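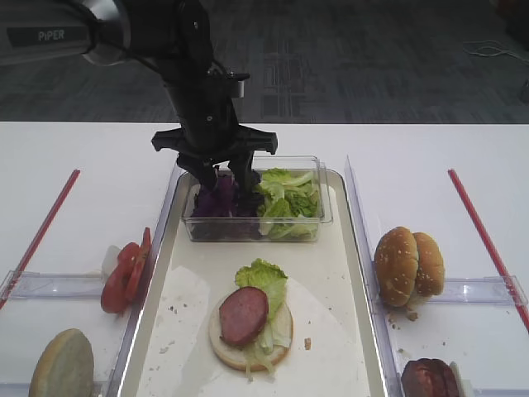

Lettuce and a slice of sausage on the bottom bun, tomatoes off to the left.

Sandwich notes from Medwood, Sep 23, 2024. Colleen McIntyre asked how I lay things out for lunch, so I'm putting it in one thread.

Everything gets built on the long metal tray, on a sheet of parchment. The parchment catches most of the crumbs and goes in the trash afterward.

Shredded purple cabbage and chopped green lettuce share one clear container at the far end. Cabbage left, lettuce right. I used to keep them in separate bowls and ran out of table.

Tomato slices stand on edge in the clear compartment. Stacked flat, mine stick together and tear when I pull one off. 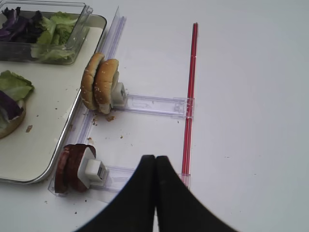

Same table. Green lettuce on the bun, with a strip of purple cabbage.

I shred the cabbage the night before – 400 grams, no dressing. Lettuce gets chopped in the morning and dried well in a towel.

Selma Georgiev puts the sausage under the lettuce. I like it on top, where it holds the leaves down. We have had this talk more than once.

Buns are from the bakery in Divthorpe, 60 cents each if you take yesterday's. Fine for this if you toast them for 3 minutes.

Still looking for a mustard that doesn't soak into the bread. Send me names if you have any.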